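Folding Shirts with Grippers: Tips from Our Student Laundry Project

5 min read

When the robotics club at Staltley took on laundry as its project, I assumed the hard part would be the software, and that the shirts would more or less look after themselves. I've folded shirts my whole life, after all. Then I picked up a pair of hand grippers and tried to fold one the way a robot has to, with a pinch on one side and a pinch on the other and no palms to smooth anything down, and I made such a mess of it that the students very kindly went to get a snack.

We've learned a lot since then, mostly from each other, and I keep getting emails from other clubs asking how we set things up. So I've gathered what works for us. A good bit of it has made me a better folder at home, too, so if you're only here for the laundry, please stay!

Start with the bed. We tried a table first and the shirts slid all over it. A bed with a plain sheet gives you a bit of grip and a bit of give, so the gripper fingers can press down slightly to get under an edge. Pick a sheet in a light, solid color. Patterned ones are pretty, but it's hard to tell where the shirt stops and the flowers begin, for people as well as for cameras. Pull the sheet snug before you begin and again every few shirts, since a wrinkle in the sheet will get pinched right along with the sleeve.

Begin with cotton, in a color that stands out. Blue on off-white is our favorite. Leave the slippery blouses for much later in the year. Take hold of the shirt near the collar if you can, where the fabric is doubled and gives the fingers something to hang on to, and then lift it well clear before you try to straighten it. Dragging a shirt flat only moves the bunching from one place to another.

It also goes far better with two people at first. One takes the near edge, the other takes a far corner, and you draw away from each other slowly until the cloth is stretched between you.

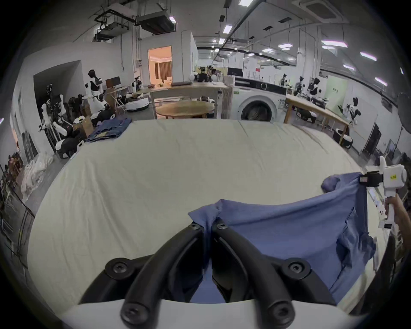
Kirsty Oakley wrote to say that her class at Pesturham does it the other way around, with each student working alone from the first day, and that they learn to be patient sooner. She may well be right. Our students talk each other through it, though ("your side's drooping, come up a little"), and I'd be sorry to lose that.

Whichever way you go, agree on the fold before anyone starts. We do sleeves in, then sides, then bottom to top, always in that order. If one student folds in half lengthwise and the next one does it crosswise, you'll end up with practice runs that can't be compared. Natalie Sugden wrote our order out on an index card back in April and it's still taped up in Room 131, coffee ring and all.

Go slower than feels natural. People rush the release more than anything else. Close the fingers, move, set the cloth down, wait for it to settle, and only then open them. If you open while you're still moving, the fabric springs back and you get that sad little tent in the middle.

Look after the finger pads. They wear along the edges, and scuffed pads grip a bit differently from fresh ones. We wipe ours with a barely damp cloth after each session to get the lint off, and we check the screws at the same time — they do work loose. Swap both pads together if you swap any. A worn one paired with a new one will twist a cuff every time.

Keep the small things together, too. Anything little that you'll want during the session should go off to one side in a row or in a box, well away from the patch where you're folding. Clothes waiting their turn go on the opposite side. Then the middle of the bed stays free, and you can bring the fingers down low over the sheet without bumping into something.

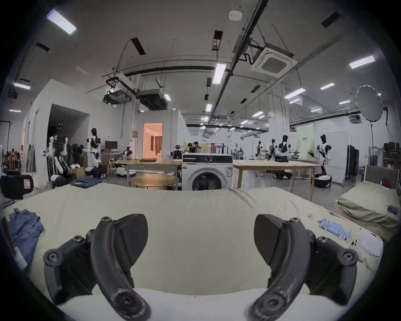 Gopinath Marar says he'd go further and have the students do a dry run over the bare sheet before every shirt, lowering the fingers and closing them on nothing, just to get a feel for the height. We've taken that up with the younger ones and it has saved us a great deal of pinched bedding.

Now, jeans. Everybody wants to try jeans, and I do understand, but denim is heavy and it pulls at the wrist when you're holding it out on the end of a gripper. Hold off until your students can fold a shirt without talking about it. When you do get there, grab by the waistband, let the legs hang, and lay them down feet first.

At home, the habit I've kept is the waiting. I hold the shirt up by the shoulders, let it hang for a breath, and then lay it down in one go. My stacks are straighter than they used to be. My fitted sheets are as hopeless as ever, and if your club has figured those out, with grippers or without, please write and tell me how you handle the corners.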